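Ernine Flat-Bottom Paper Bags, case of 200

Item 454. In stock. Ships from Hasholm, usually next morning if you order before noon.

Plain paper bags for bakeries, takeout counters, market stalls. Square base, stands up on its own while you load it. No handles, no print. Food safe inside and out.

Size: medium. Fits two sandwiches and a drink, or one small loaf. Not tall enough for baguettes – get the Drarkudeck long bag for those.

Sold by the case only. 200 bags, packed flat in bundles. Case weighs less than you'd think, one person can carry it. Keep them somewhere dry, off the floor if you can. Damp bags go soft at the fold and we can't take those back.

Custom stamp: yes, one color, your art. Minimum is 41 cases, sorry, that's the printer's number and not ours. Send files to Vija Kalniņš in the order office. Vector please. Phone pics of your old bag wont work.

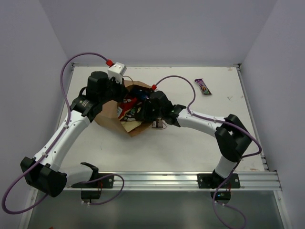
Greasy stuff: fine for cookies and rolls, short trips. Fried chicken, no. You want the lined version, same size, costs a bit more. Soup cups ok if the lid is tight and you put a napkin under.

Closing: fold the top over twice, sticker or staple. Stickers sold seperately, see Labels.

New since April – the base fold is wider. Old stock is gone so no need to ask which one you'll get. Pattinasarany racks still hold them, we checked.

Samples: three bags free, you pay postage. Put SAMPLE in the order notes or it goes through as a full case.

Returns: unopened cases only, call first and ask for Chiến Giáp. Have your order number ready.

See also: lined bags, long bags, napkins, labels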